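Stornico Local History Archive
Frequently Asked Questions

Who can use the archive?

Everybody. You do not need to be a student or a member of the Stornico society. Visitors under 16 should come together with an adult. We ask you to write your name in the book at the door and to leave large bags in the lockers.

What do you have in the collection?

The main part is the papers of the Emeo ferry company, which carried passengers and freight on the river until the bridge was opened. There are crew lists, ticket books, letters to the office, and a long row of account books. We keep also the school registers from Isitz, the parish copies from Cuautle, and many family papers which were given to us in small amounts over the years. The complete list is in a binder on the front desk. The online list is shorter, and we are still adding to it.

My great-grandfather worked on the ferry. Can I find him?

Maybe. The crew lists give the family name, the first letter of the given name, the job and the monthly pay. They do not give the place of birth. Deckhands who were hired only for the summer are often missing. If you do not find him in the crew lists, please try the letters, where men asked for their unpaid wages or for a free ticket for the family.

Why is the name of my family written in different ways?

The clerks wrote what they heard. In one ticket book the same man can appear with 3 different spellings. Try to say the name aloud and think how a person who does not speak the language would write it. In the Isitz registers the final "z" is often written as "s", and in the Cuautle copies the letters "u" and "v" are mixed.

Is it true that the first settlers of Isitz came by the ferry?

This story is printed in several old booklets, but we have not found a document for it. The first Isitz families are already in a land list which is older than the ferry company. Possibly some of their relatives came later by boat, and the two stories became one. If you have a letter or a diary which says something else, we would be very glad to read it.

How many items can I order at one time?

You can have 5 items on your table in one day, and 2 of them may be bound volumes. Orders are taken until one hour before closing.

May I take photographs?

Yes, for your own study, without flash. For a book, a film or a website, please write to us first and give the shelf number of each page. We ask that you name the source as "Stornico Local History Archive, Emeo Papers" or with the name of the other collection.

Can you do the research for me?

We can check one name in one series without payment. For longer questions we can look up to two hours, and the price is on the order form. The answer normally takes three weeks. In January we are closed for the yearly check of the shelves, and letters which arrive in this month are answered later.

I have old papers at home. Do you want them?

Please do not clean them, and do not take out the pins or put tape on them. Write down who gave them to you and what you know about the persons in them, also if you are not sure. Then send us a short note. We do not buy papers, but we can make copies and give the originals back to you.

Can I listen to the recordings of the ferry workers?

The recordings can be heard in the reading room with headphones. Two of them are closed by the wish of the family. Typed texts exist for most of the others, but place names in them were not always checked.
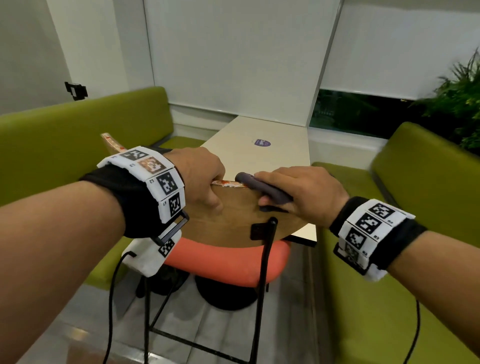
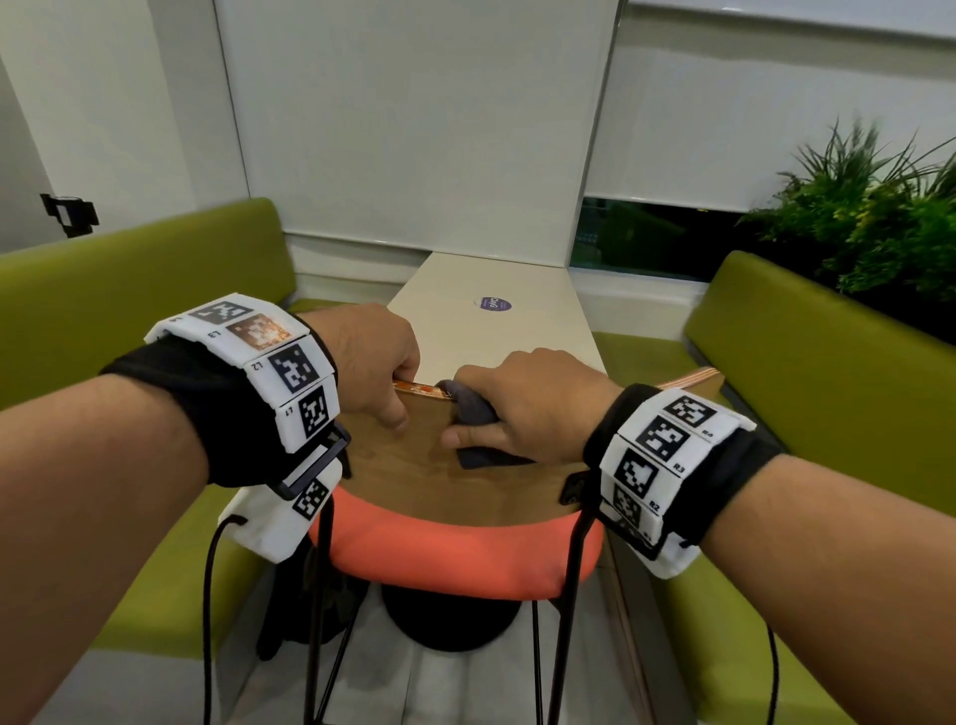
Hands at work on a wooden seat (first) and with a cloth on a wooden backrest (second).

Last change to this page: June 25, 2024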